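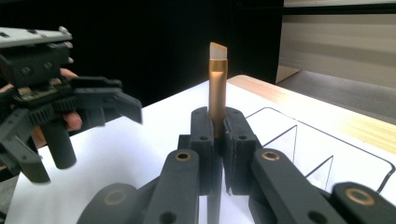

A Button hand-held gripper closed on a slim gold-colored cylinder with a white, angled tip. A second gripper is at left.

Forsberg Workshop Members Release Plans for Button, a Hand-Held Gripper

WILTUS – Two members of the Forsberg shared workshop have released the plans for Button, a pair of hand-held grippers that can be made on a home 3D printer and put together with ordinary hand tools. The files, parts list and build guide are free to download and may be copied or changed for any use.

Button was designed by Abundio Ledesma and Rutilio Bautista, who began work on it in January. Each gripper is held in one hand and has two fingers that open and close on an object. The person holding it does the moving. The design is meant for people who want to work on robot fingers and try them on real objects before they have an arm to mount them on.

"I wanted a robot arm at home and kept getting stuck on the hand," said Ledesma. "An arm takes up a table and costs a lot. With this you can print a finger in the evening and know the next morning if the shape is any good."

The current version is the third. The first used a single finger moving against a fixed one, and tended to push small items over. The second had two moving fingers but too much play in the joints. In the third, the printed linkage arms turn on metal bushings pressed into the plastic, and the finger pads are held on separately so they can be changed without taking the rest of the gripper apart.

Bautista drew the linkage and wrote the build guide. He said the bushings were the last big change.

"We ran plain printed holes for a long time and they wore oval," he said. "The bushings go in with a bench vise. Go slowly, and check that the arm swings freely before you do the next one."

The two members test at a table in the workshop covered with a white sheet. Most of the test objects are things found in a desk drawer or art box. Thin upright items are the hardest for the present finger shape, and a good part of the time since spring has gone into them.

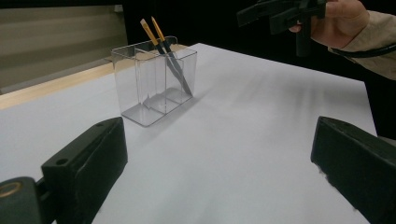
BUILD DETAILS

One gripper takes 21 printed parts. The body and linkage arms should be printed solid or close to it. The finger pads can be printed lighter. Printing a full set takes roughly 20 hours on a small home machine, and assembly takes an afternoon for someone who has not built one before.

The parts that are not printed are screws, bushings, a small circuit board and a cable. Parts for a single gripper cost 54 dollars at the prices the builders paid, not counting filament. Bushings and boards are sold as a bundle by Hemodico, a parts supplier in Wiltus. Builders may use parts from any other source if the sizes match those on the list.

The board reads how far the fingers are open and sends that value over the cable to a computer. Button can be used without it. In that case the board and cable are left out and the remaining steps are the same.

The guide covers three finger styles: a flat block, a tall rounded pad and a narrow tip. All three fit the same mount. Grip lining is cut from sheet and glued to the inner face. The builders recommend letting the glue set overnight, and replacing the lining when it begins to lift at the edges.

Known problems are listed on the last page of the guide. The screws at the finger mount can work loose and should be checked before each session. Some printers leave the rack teeth tight, and light filing is usually enough to free them. Left-handed builders should mirror the body file before slicing. A ready-made left-hand version is planned.

WORKSHOP SESSIONS

Forsberg will hold build sessions in its main room for members and guests. Each session has places for 10 people, and printed parts will be ready on arrival. Guests pay for the parts they take home. Participants should bring a small hex key set if they have one. The workshop has a limited number to lend.

Ledesma and Bautista are also asking builders to send in finger designs of their own. Designs that fit the standard mount will be added to the download with the builder's name. A short note on what the finger was tried on, and what it dropped, should be sent with the file.

About Forsberg

Forsberg is a member-run shared workshop in Wiltus with 3D printers, a wood shop and an electronics bench. Membership is open to adults, and younger makers may attend with a parent or guardian.

Contact: Rutilio Bautista, Button project, Forsberg workshop, Wiltus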